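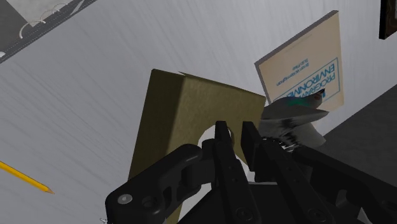 Workshop tips: when the gripper lets go (or won't!)

I love having a little robot arm on the bench, and I'd tell anybody with a free corner to try one. Mine had its first proper fault in December, though, and I learned more in that one evening than in all the good weeks before it.

I was running a pick and place job I'd named Dornby, over and over, with a block as the target. Somewhere past run 22 the fingers closed, the arm lifted, and the block slid out and went off the bench onto my foot. Fine, it happens. So I reached in to put it back, and the program, which I had NOT stopped, carried straight on to the next close. It got my thumb! A bruise and a black nail, nothing worse, but I'd had the force set at 100 percent and I felt every bit of it.

Stop first, then reach. Pausing in the software doesn't count on my controller, because a paused job can pick up again from a stray key press. I hit the stop button and wait for the light to change. Every time, even for a pencil.

Turn the force down. I now start at 20 percent and creep up until the block stays put in a gentle lift. Light things need so much less than you'd think.

Check the finger screws. One of mine had backed out nearly a full turn, so the two fingers were meeting crooked and only pinching on one edge. My friend Ettore Bassi spotted it by closing them on a strip of paper and tugging: it should drag evenly from top to bottom. What a great little test, and it takes seconds.

Wipe the fingertips. Dust and hand cream both make them slick. A dry cloth does for dust, a barely damp one for the rest (power off, please).

Read the fault code before you clear it. Mine was 1408, and I'd wiped it off the screen twice before I thought to look it up. On my controller it means "closed, nothing held," so the thing had been telling me about the bad grip all along. Write the code on tape and stick it to the base.

Move your things back. Anything the arm can reach, it can knock over or grab, and that goes for mugs and phones. I marked the reach with painter's tape and I'm still pleased with how neat it looks.

Next up is a foot pedal for the stop, so both hands can stay busy. If you've wired one yourself, tell me which kind you used!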